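September
By Pouran Amini

Odds and Ends, Sorted

The shelf by the door at the Skolville hall has now been cleared, after 9 months of people (me included) walking past it with a purposeful look. It held around 600 small things belonging to no known set. There were dice with too few sides, lids without jars, and half of a marble run that I am told was once the pride of Mkhize Road.

We kept what can still be stacked, filled or dropped into something else, and the rest went in 2 crates to the Gratetlow swap table, where I expect to meet it again next year at a small markup.

The keepers are blocks and cups, mostly. Children like them. So do adults, if given tea and left alone with them for 10 minutes. The house rule is that big blocks go under little ones - a rule I would have thought explained itself, but the Skurkumitz family has asked for it in writing, so here it is in writing.

Please put things back in the box they came out of. If you can't remember which box, pick one and look confident. Spare bowls are still welcome. Spare jigsaws are not, whatever you say about all the pieces being there.

The shelf itself is free to anyone with a van and a forgiving nature.

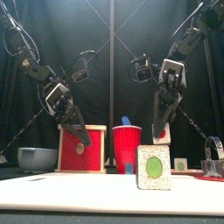

Small block over big block, with the red cup and red box behind.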